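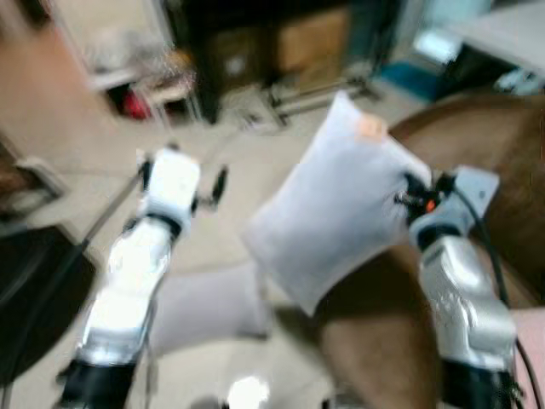 居間の椅子に置くクッションを、春のうちに決めてしまうことにした。椅子はLaingの茶色いベルベットのもので、うちに来て2年になる。その間ずっと、背中に当てるものは仮のままだった。ひざ掛けを丸めて挟んだり、寝室の枕を持ってきたりしていた。枕は白というか、少しグレーの入った白で、縁に小さくピーチ色のものが付いている。茶色の前に持ってくると、寝室にあるときよりだいぶ白く見える。厚みもあって、形は普通の長方形。見た目だけならこれでもいいかと思った時期もあった。

ただ、枕は枕なので大きい。椅子の座面は丸く、背もたれがそのまま肘のほうまで回り込んでいる形なので、四角くて厚いものを入れると両側がつかえる。つかえたまま座ると体が前に押し出されて、座面の手前半分に腰かけるような格好になる。本を読むくらいなら我慢できるが、夕食のあとに長く座っていると腿の裏がつらい。

それと、枕を居間に持っていくと、夜に寝室へ戻すのを忘れる。布団に入ってから気づいて取りに行く。これを何度もやった。枕カバーが椅子の毛を拾うのも気になっていた。ベルベットは買って最初のうちは細かい毛が出る。今はもうほとんど出ないが、白いカバーだと少しでも目につく。

## 買う前に測ったこと

今までクッションは色だけで選んで失敗してきたので、今回は先に測った。といっても、座った状態で腰のいちばんくぼむところから肩甲骨の下までの高さと、背もたれの内側で無理なく収まる幅の両方を見ただけである。

家にあったタオルを折って、いろいろな大きさにして背中に当ててみた。高さが40センチあると肩のほうまで当たり、首が前に出る。30センチにすると腰だけを支える感じになり、こちらのほうが楽だった。横は40センチでも背もたれのカーブの内側に入る。横長に使うなら30×40がよさそうだとわかった。

正方形のものは候補から外した。店に並んでいるのはほとんどが正方形で、しかも大きい。ソファに並べるにはいいのだろうが、ひとりがけの丸い椅子には余る。

中身の量は、測るのが難しい。タオルでは沈み方がわからない。前に使っていた安いクッションは、買ったときはぱんぱんで、ひと月もすると真ん中がへこんだ。綿が少ないのか質の問題なのか、私には判断がつかなかった。

## 店で見たものと、通販で見たもの

最初に見に行ったのはGindexで、駅から歩ける場所にあるので選んだ。置いてある数は多い。座り心地を試せる椅子もあった。ただ試せる椅子は背もたれがまっすぐで、うちのものとはだいぶ違う。店で当ててちょうどいいと思っても、家の椅子でどうなるかは想像するしかなかった。

色は、からし色と深い緑で迷った。茶色に合わせるなら普通はこのあたりだと思う。店の照明の下ではからし色がよかった。携帯で撮って帰り、家で椅子の横に並べて見たら、妙に黄色く見えた。夜の電球の色のせいもある。緑は沈みすぎて、置いてあるのかどうかわからない感じになりそうだった。

次にFiltowの通販を見た。ここは中身だけ、カバーだけでも売っている。中身の重さが書いてあるのがありがたい。30×40のもので339グラムとあった。339グラムと言われても多いのか少ないのかわからないので、家のクッションを台所のはかりに載せてみたら、同じくらいの大きさでもっと軽かった。それで、へたりにくいほうに賭けて注文した。

カバーの色は薄いピンクにした。これは最初の候補にはなかった色で、画面で茶色の布の写真と並べてみたら意外と悪くなかった。子ども部屋のような色になるのではと心配もしたが、かなり淡い色なので、そこまで甘くはならないだろうと考えた。白にしなかったのは、枕と見分けがつかなくなるのがいやだったからだ。

## 置いてみて

届いてすぐは袋の中でつぶれていたので、角を持って振り、一晩そのまま出しておいた。朝には縁のほうまでふくらんでいた。

最初は横向きに、背もたれの真ん中にまっすぐ置いた。座るぶんにはそれでいいのだが、人が座っていないときの見た目が少し堅い。背もたれは縦に溝が入っていて、光の当たり方で茶色が明るい筋と暗い筋に分かれる。そこにまっすぐ四角を置くと、溝と辺がぴったり並んでしまい、きちんとしすぎる。

少し傾けて、真ん中よりやや右に立てかけると落ち着いた。角が上を向くくらいの傾きでよく、下の角は座面についている。座るときは手で起こして横向きに直す。直すのは一瞬なので面倒ではない。
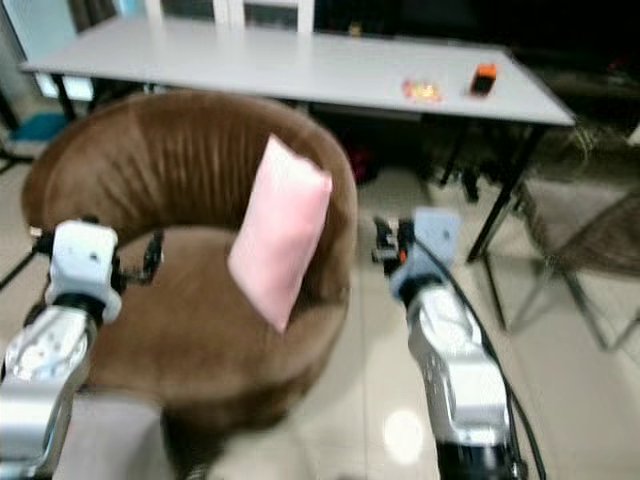
## 色のこと

昼間と夜とで、ピンクの見え方は変わる。朝の窓からの光だと白に近く、夜は少し肌色に寄る。どちらでも茶色の上ではっきり見えるので、椅子のどこに置いてあるかは部屋の入口からでもわかる。布がなめらかで柄もないから、溝のある背もたれとけんかしない。柄物も考えていたが、やめてよかった。

座面の茶色はむらがなく、背もたれのほうが表情がある。写真を撮るとそれがよくわかる。普段は座面ばかり見ているので、濃い色の椅子だと思い込んでいた。

椅子のまわりのものも少し替えようかと思ったが、今のところはそのままにしている。ひざ掛けはFukenのグレーのものを使っていて、これは椅子を買う前からある。ピンクとグレーは合うので、たたんで足元のかごに入れておけばいい。

## 手入れ

カバーはファスナーで外せて、ネットに入れれば洗濯機で洗えると書いてある。まだ洗っていない。淡い色なので、汚れたら目立つと思う。月に一度は洗うつもりで、替えのカバーをもう一枚買うか考えている。同じ色にするか、グレーにするかで決めかねている。

椅子のほうは、週末に洋服ブラシをかけている。背もたれの溝は上から下へ、座面は奥から手前へ。逆向きにかけると毛が立って、そこだけ色が違って見える。座面と背もたれの境目にはほこりがたまるので、掃除機の細いノズルで吸う。クッションを立てかけていると、その下にもたまる。掃除のときは必ずどけること。これは自分への覚え書き。

中身は一日おきくらいに両側からたたいている。届いてひと月たったところで、今のところ真ん中はへこんでいない。339グラムが効いているのかどうかはまだわからない。夏を越したあとにもう一度はかりに載せて、形も見てみる。

枕は寝室に戻した。カバーについていた茶色い毛は粘着テープで取って、洗った。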